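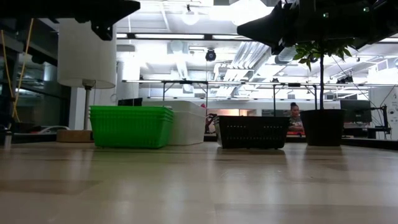
Sorting small household stock into bins by reorder point

A reorder point is the quantity at which an item goes on the shopping list. Below it, the item may run out before the next purchase. The method comes from warehouse practice, but it works at the scale of a closet or a utility shelf, and it needs no software beyond a plain list.

This page covers the two-bin version. It assumes one shelf unit, a set of open containers, and a marker.

What you need

Open-top containers in two sizes
Card stock or stiff paper, cut into strips
A permanent marker
Masking tape
A notebook or a spreadsheet with one row per item

Containers with perforated sides are preferable for anything that may be put away damp, such as sponges or cloths. Solid-walled bins are better for items that shed small parts or leak. Lids slow the method down and are best left off.

Step 1. List what you restock

Write down every item you buy repeatedly and store for later use. Leave out food that spoils within a week. Leave out anything you buy less than once a year. A typical two-person household ends up with 30 rows. If the list is much longer, check for duplicates under different names (trash bags and bin liners, for example).

Step 2. Estimate the rate of use

For each row, record how many units you use per month. Receipts are the best source. If you have none, write the date on the next package when you open it and again when it is empty. Two packages give a usable figure. One package does not, as a single holiday or a houseguest can double it.

Express every rate in the unit you take off the shelf. For batteries, that is one battery, even if you buy them in cards. Mixed units are the most common source of error in the later steps.

Step 3. Set the reorder point

Multiply the monthly rate by the time between shopping trips, in months, and add a margin. The margin covers late trips and empty store shelves. Start with a margin equal to half the result, then round up to a whole unit.

Worked case: a household uses 6 dishwasher tablets a week and shops every two weeks. Use between trips is 12. Half of that is 6. The reorder point is 18.

Do not set one margin for the whole shelf. Items that are hard to replace locally need more -- filters for a Kwofie pitcher, for instance, ship by mail and should carry a full month of extra stock. Items sold on every corner can go down to no margin at all.

Step 4. Divide the stock

Each item gets two positions. The front position holds working stock. The rear position holds the reserve, counted out to match the reorder point exactly.
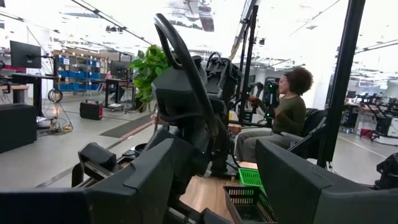 Take only from the front. When the front is empty, move the reserve forward and add the item to the list at the same moment. The act of moving the reserve is the signal, and it replaces any regular inventory check. If the reserve is moved and the list is not updated, the method fails silently, so keep the list within arm's reach of the shelf.

Bulky items such as paper towels can share a single position. Put a card strip between the working stock and the reserve. When you reach the card, put it in the list holder and return it with the new stock.

Step 5. Label

Each label carries 3 things: item name, reorder point, and purchase size. Place labels on the shelf edge, not on the container, so that a container can be washed or swapped without relabeling. On Soltby wire shelving the edge is too thin for tape; fold the card over the wire and staple it.

Write the purchase size as it appears on the package. "Box of 333" is correct for the Kirnus cotton swabs even though it looks like a mistake, and saves a second look in the store.

Step 6. Review

Check the figures after the first full month, then again in February and August. Raise the reorder point by a third for any item that ran out. Lower it by one unit for any item whose reserve has never been moved forward.

Troubleshooting

The reserve is used before the front is empty. The two positions are too close together. Move the reserve to a higher shelf or turn its container around.

Reserves keep growing. Somebody is buying without the list. Post a copy where bags are unpacked.

Labels fall off in humid rooms. Masking tape loses its grip over time. Clorkia clip holders fit most shelf edges up to one inch thick -- thicker boards need a thumbtack.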